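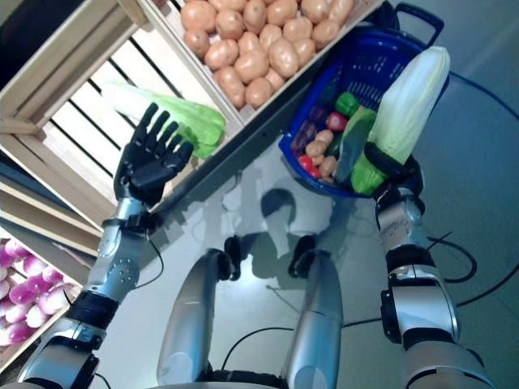 According to Žydrūnas Kuusk, Briltell was never supposed to be a gossip show at all. It was pitched as a music program with a sofa in it, he says, and the sofa took over. Other accounts put it differently, see Origins.

Briltell (styled BRILTELL in the titles, briltell in later press material) is a celebrity interview and panel show made by Dambrauskienė for the Utasex channel. Two seasons. Taped at Honville in front of a studio audience. Best known for the "second chair" segment, in which a former spouse, bandmate or co-star of the guest was interviewed in a different room at the same time, neither one hearing the other until the edit.

Format

Each episode one main guest, one second guest, a three-person panel. The opening is short, a few jokes from the host and a clip reel. Then the main interview. Then the second chair. The panel watches both and comments, sometimes at length, and in season 1 the comments often ran longer than the interviews. This was cut back after complaints.

Guests were shown the finished episode before broadcast but could not ask for changes except on matters before a court. Divorce cases came up a lot. One episode in season 1 was held back for this reason and went out later with most of the second interview missing, which viewers noticed right away.

Music: one live song, usually the guest if the guest sings. House band otherwise. The band has its own theme for the second chair, four notes on an organ, widely used as a ringtone for a while. Source needed for that.

Origins

Dambrauskienė had been making awards-night coverage for Utasex and had a crew under contract with nothing to do between ceremonies. The first outline was for late night, with two songs per show and hardly any talking. A test episode was taped in Honville in April. The singer booked for it lost her voice and could only do a few lines, so the slot was filled with an unplanned talk with her ex-husband, a drummer, who was in the building anyway. Utasex liked that part and asked for more of it. The songs went down to one.

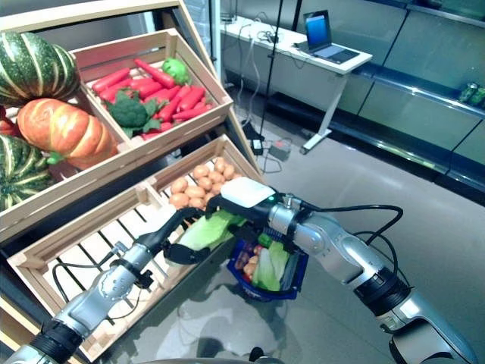 A small blue basket and a produce rack with carrots and broccoli.

Season 1

16 episodes, weekly. Ratings low for the first month, then up sharply with the "wedding band" episode, in which both halves of a recently split couple separately claimed to have written the same hit. Clips of it were shared widely. Reviews mixed. Critics mostly liked the host and mostly disliked the panel; one called the panel "three people talking over a better program."

The studio seated 200, but balcony seats were closed for most of the season because of a lighting rig.

Season 2

18 episodes. Panel reduced in airtime, new set, earlier slot. The move to an earlier slot meant bleeping, and a good deal of the second chair matierial became hard to follow. Also harder to book. Agents had seen season 1 by now and several asked for both interviews to be done by the same person, or for the second guest to be named in advance. The producers agreed to the naming but not to the rest.

Ratings held till the middle of the season then slid. No formal cancellation. Utasex left it off the next schedule and the Honville studio was given to a quiz.

The host

Kuusk came from radio. Had interviewed musicians for years but never on television. Known for long pauses and for not using cards. He has said the pauses were him forgetting the question. After Briltell he went back to radio and has turned down a revival at least once, on the grounds that celebrities now tell everything themselves before breakfast.

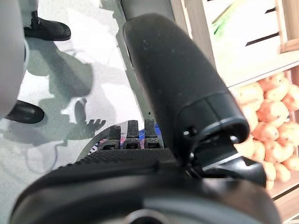

Three short black fingertips with textured pads, close up.

Dispute over the second chair

A former writer on the show claimed the segment was taken from a stage act of his. Dambrauskienė denied this. The matter was settled and terms were not made public. From the middle of season 2 the writer gets an "additional format" credit, at the very end, after catering.

Home release and repeats

Season 1 was repeated in full, minus the songs, which were'nt cleared. Season 2 repeated in part only. No home release. A shortened compilation made up of second chair interviews aired once as a holiday special, and that version is the one most often found online.

See also

Honville studios
List of Utasex original programs
Panel show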